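Ticket: Shared calendar shows meetings one hour off for part of the office
Opened by: Halima Waweru
Assigned to: Raimo Räsänen
Site: Kinyua office, second floor
Product: Havum Calendar, desktop and web
Priority: Normal, raised to High on the second day
Status: Resolved, one follow-up open

Original report (Halima Waweru)

Since this morning the shared calendar "Front Office" shows every recurring meeting one hour late on my computer. One-time meetings are fine. Beatrice Masanja sits next to me and hers is correct. I restarted twice. The clock in the corner of my screen is right. Two people came to the 9:00 handover at 10:00 and one client call was missed, so I would like this looked at before tomorrow.

First reply (Raimo)

Thanks. Please send me:
The name of one meeting that is wrong and one that is right.
What Havum shows under Settings, Region, Time zone.
Whether the web version shows the same thing as the desktop version.

Reply (Halima)

Wrong: "Handover, front office", shows 10:00, should be 9:00. Right: "Supplier visit Bonis", 2:00 p.m.
The time zone says "Automatic".
Web version is also wrong.

Log, day one

10:40 a.m. Signed in to the admin console. Halima's account region is set correctly. Automatic time zone resolves to the right city. No changes to her account since it was created.

10:55 a.m. Checked Beatrice's account. Same region, same automatic setting. Her calendar shows the handover at 9:00. So two accounts with the same settings get different results from the same meeting.

11:20 a.m. Cleared the local cache on Halima's machine (Help, Advanced, Reset local data). It took 19 minutes to sync again. Still 10:00. Expected, given that the web version was wrong too, but it had to be ruled out.

11:50 a.m. Asked everyone on the floor to check the handover entry. Out of 40 accounts that subscribe to Front Office, 27 see it at 9:00. The rest see 10:00. I wrote down who was in which group and looked for a pattern. It isn't laptop model or operating system, and people from the same department are in both groups.

1:30 p.m. Elibariki Rashidi pointed out that everyone in the wrong group was added to the calendar after the move from the old Lindard mail server. Checked the subscription dates. He is right, with one exception, Mwende Were. Mwende left the calendar and rejoined it last month when she changed teams, so she counts as a late subscriber as well. No exceptions left.

2:15 p.m. Exported the handover series from an early subscriber and a late subscriber and compared the two files. The start time is the same text in both. The difference is the time zone block. The early file points to a zone by name. The late file has a custom zone called "Lindard Standard" with its own offset, and that offset is one hour off.

2:40 p.m. Summary so far: the migration tool wrote its own zone into recurring meetings. Early subscribers still have the copy from before the migration. Late subscribers got the migrated copy. One-time meetings were stored in universal time and don't use the zone block at all, and that matches what Halima sees.

I don't know yet why it showed up today. Late subscribers should have been seeing the wrong time for weeks.

Log, day two

8:30 a.m. Three more people missed the handover. Raised to High. Sent a short notice to the floor: until further word, trust the printed handover schedule by the front desk and ignore recurring entries in Front Office.

9:10 a.m. Found the reason for the timing. Havum pushed a server update overnight before the first report. Release notes say it "respects embedded time zone definitions in imported series". Before the update the custom zone was ignored and the account's own zone was used. So the bad data was sitting there all along and nothing read it.

9:45 a.m. Tried to edit the zone on one test series. Opened the series, chose the correct city, saved. The entry moved to 9:00 for late subscribers. It also created a duplicate for early subscribers, at 9:00, with no attendees. Deleted the duplicate -- this removed the original for two people. Restored from the trash folder. Don't fix it this way.

10:30 a.m. Called Havum support. They confirmed the behavior and suggested exporting the calendar, replacing the zone block in the file, and importing it into a new calendar. They don't recommend importing over the existing one.

11:15 a.m. Exported Front Office. The file has 95 recurring series. All the ones I opened have the Lindard zone. Replaced it in a text editor with the named zone and saved as a new file.

11:40 a.m. Created "Front Office 2" and imported the file. Tested with Halima and Beatrice as the only members. Both see the handover at 9:00. Both see the supplier visit at 2:00 p.m. Room bookings didn't carry over, so those have to be added again by hand.

1:00 p.m. Moved all members to the new calendar. Set the old one to read-only and renamed it "Front Office OLD".

3:20 p.m. Mwende reports that her phone still shows both calendars. Removed the account from the phone and added it back. Only the new one shows now. Other phones will likely need the same.
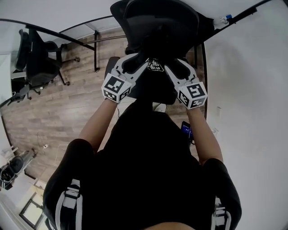

Do I have to send new invitations for the meetings I organize?
Only if people from outside the office are invited. Internal attendees came across with the import, but outside guests still hold the old invitation and won't get updates from the new calendar.

Steps for members who still see the wrong time

1. Open Havum and look in the left column. If "Front Office OLD" is checked, uncheck it.
2. Make sure "Front Office 2" is checked.
3. Close the program completely and open it again.
4. On a phone, remove the Havum account and add it back. Notes kept only on the phone will be lost, so copy them first.
5. If the handover still shows 10:00, reply to this ticket with the name of your device.

Comment (Beatrice)

My reminders were all reset to 15 minutes. Is that from the import?

Comment (Raimo)

It is. Reminders are stored per person and aren't in the export file. You can set your default under Settings, Reminders, and it will apply to the whole calendar.

Comment (Halima)

Handover was at 9:00 on everyone's screen this morning. Fine to close from my side.

Follow-up, open: the Bonis delivery calendar went through the same migration and has not been checked. Assigned to Elibariki. Room bookings for January are still missing for the small meeting room.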